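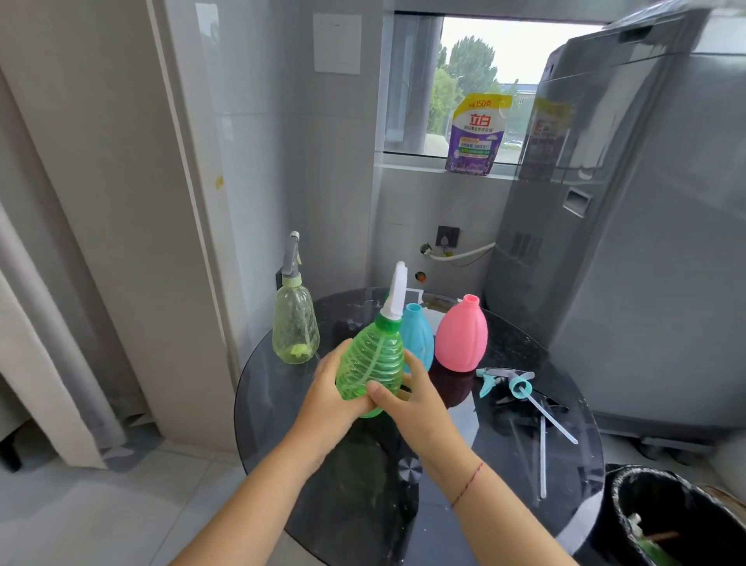 Section 7. Bottles, sprayers and other wobbly things

Spray bottles are where most new Clirkalano owners find out how far home robots have come and how far they still have to go. I get more mail on this chapter than on any other in the guide, and most of it says some version of "it folded my towels, so why can't it put a nozzle on a bottle?" Well, look at what the job asks for. You've got see-through green plastic with ridges on it, two trigger heads lying loose on black glass, clear tubes sticking out of them in whatever direction they like, and a pink bottle showing up again upside down in the tabletop. You and I pick up a bottle in two hands and never think about it. The arms have to think about every bit of it, and they think slowly.

So this section gets you from a robot that won't touch a sprayer to one that manages it on a decent day. You should have finished Section 4 (mounting both arms) and Section 5 (teaching a grasp by hand) before you start. If you skipped the wrist calibration in Section 4 because it was boring, go back. I skipped it too, the first time, and my left arm spent an entire evening politely closing on air next to a bottle.

What it can do and what it can't

I'll give you my own results so you know what to hope for. In my laundry room, with the 2.3 software and the soft fingertips, I asked the arms to pick up an empty bottle, hold it steady, drop in the tube and screw the head on. They finished the whole job 71 times out of 106. Most of the failures were the tube missing the neck. A few were the thread going on crooked, and twice the bottle went off the table and under the washer, where I left it until the weekend.

Marcelle Langlois ran the same routine on a plain matte board in her garage in Firnurley and did better than me, and she would like everybody to know it. Her lighting is better. I'm still a bit sore.

Picking bottles up and moving them from one place to another is in much better shape. I'd trust the arms with that while I'm in the next room, as long as the bottles are empty. Wiping, rinsing and filling I wouldn't hand over yet.

Before you start

Have these within reach:

- two or three empty spray bottles, rinsed
- trigger heads that fit them
- the soft fingertips from the small bag in your kit (the hard ones scratch plastic and slide around on ridges)
- a matte mat or an old dark towel, big enough to cover the part of the table the arms will use
- a dry cloth
- a desk lamp

CAUTION: Use water only, or nothing at all, while you're teaching. Never let the arms handle bleach, drain cleaner or anything with a warning on the label. A half-threaded head can pop off when the fingers squeeze, and whatever is in the bottle goes everywhere.

CAUTION: If your table is next to a washing machine, as it will be in lots of small utility rooms, don't run the arms during a wash. The shaking moves the table and the arms don't notice. Check too that neither arm can swing into the water hose, the faucet or the wall socket. Set a no-go wall on that side (Section 3, step 8) and leave it on.

Setting up the table

1. Clear off the things that aren't part of the job. Detergent packets, caps and clothespins all look interesting to the camera. A windowsill behind the table is fine for storage if it's outside the work area you drew in Section 3.

2. Wipe the table. Water spots and smudges on glass catch the light, and the camera sometimes decides they're edges.

3. Lay down the mat. I know, a nice glossy table looks good. But a shiny black top gives you a second copy of each bottle, and the arms will now and then reach for the copy. Sajib Liyanage tried to solve this with software for most of November, and then bought a placemat.

4. Look at your window. Daylight from behind the bottles makes clear plastic glow, and the outline goes mushy. Pull the curtain halfway or wait until the sun has moved along, and put the lamp on the same side as the camera.

5. Push gently on the table top. If it rocks, fix that first. Round tables with a center fitting can be a nuisance because the arms will treat the fitting as an object. Cover it with the mat or mark it as "ignore" on the setup screen.

6. Press Scan Table. You should get one outline per bottle. If you get two, the mat isn't covering enough.

Note: Pale and see-through bottles may need several scans. Solid colors usually come up on the first one. If a bottle refuses to show up at all, wrap a strip of masking tape around its middle and scan again. I've left mine on. It's ugly and it works.

Teaching the two-handed hold

One arm can lift a bottle, but it takes two to work on it. Here's the order that has given me the fewest spills.

7. Choose Teach, then Two Hands, then Support and Turn. The left arm will be the support unless you change it. If you're left-handed you may find it easier to swap them, because you'll be guiding them with your own hands in a minute.

8. Stand one bottle in front of you with its widest side facing the camera.

9. Take hold of the left wrist (the button glows white when it's free to move) and bring the fingers in low on the bottle. Low matters a lot. If you grip near the neck, the bottom swings like a bell.

10. Bring the right arm in from the other side until both sets of fingertips are touching. Don't squeeze yet.

11. Set the grip to Light and go up one notch at a time until the bottle stops slipping. Ribbed bottles need less than you'd expect. Smooth ones need more, and thin ones will dent, which pushes air out of the top and sometimes shoots a little water at the camera. Ask me how I know.

12. Lift the bottle a hand's width and hold it there while you count to ten. If it tips, put it down and go back to step 9.

13. Save the grasp. Name it after the bottle ("green ribbed," "blue smooth") and please don't call it "test." I have a folder with eleven grasps called "test" and no idea what any of them hold.

CAUTION: The most the arms will carry together is 785 grams. A big sprayer full of water can be over that before you've noticed. If the wrist lights turn orange, put a hand under the bottle first and press Release second.

Putting the head on

Okay, deep breath. This is the fiddly part, and you should expect to be annoyed by it.

14. Lay the trigger head on the mat with the tube pointing away from the arms. If the tube points toward them, the right hand tends to pinch the tube in place of the head.

15. Straighten the tube. New ones come curled from the package and old ones have a bend from sitting in the bottle. Run it under warm water, pull it straight and let it cool. A curved tube was to blame for more of my failures than everything else put together.

16. Teach the right arm to pick up the head by the collar, tube hanging down. Keep your own fingers off the trigger while you guide it.

17. Move the tip of the tube over the open neck and press Mark Here. Then lower it a little way in and press Mark Here again. The software fills in the rest of the path. (It's a straight line. If your bottle has a slanted neck, add a third mark halfway.)

18. Let the collar rest on the thread. Choose Turn, Backward First. This gives it a quarter turn the wrong way until the threads drop into line, which is what your hand does without being told. My neighbor Hashini Karunaratne is a plumber and she's the one who suggested it. Before that I got crooked caps all day long.

19. Turn forward until the resistance bar goes yellow. Stop there. Red means you've gone too tight, and you'll need your own hands to undo it.

20. Run the whole thing from the start with an empty bottle, one finger on Pause.

Note: Don't change bottles halfway through a set of practice runs. The arms will happily use the wrong saved grasp and you'll spend an hour looking for a fault that isn't there. Same goes for nozzle heads. Two that look alike can have different threads.

If it isn't working

The fingers close beside the bottle. Repeat the wrist calibration. If that's fine, check for reflections.

The tube keeps missing the neck. Straighten it again, then slow the arm to the lowest speed. A wobbling tube needs a second or two to settle before it goes down.

The bottle turns along with the cap. Raise the support grip one notch. If it starts to dent, wrap a rubber band around the bottle for the fingertips to hold on to.

The arms stop with "object lost." Clear plastic again, nine times in ten. Tape, lamp, rescan.

Everything worked yesterday. Somebody moved the table. In my house it's always me, with the laundry basket.

Is it worth it?

You can screw on a sprayer in four seconds, and my arms take the better part of three minutes. If all you want is a filled bottle, do it yourself and have a coffee. I keep at it because the same hold-and-turn routine carries over to jars, pill bottles and garden hose fittings, and those matter to people who can't grip well. Mitali Majumder uses a saved Support and Turn grasp for jam jars in her mother's kitchen, and it gets the lid off often enough that they've kept the arms on the counter. That's my favorite letter so far!

Once your practice runs are going fairly well, move on to Section 8, which covers pouring. Bring a towel.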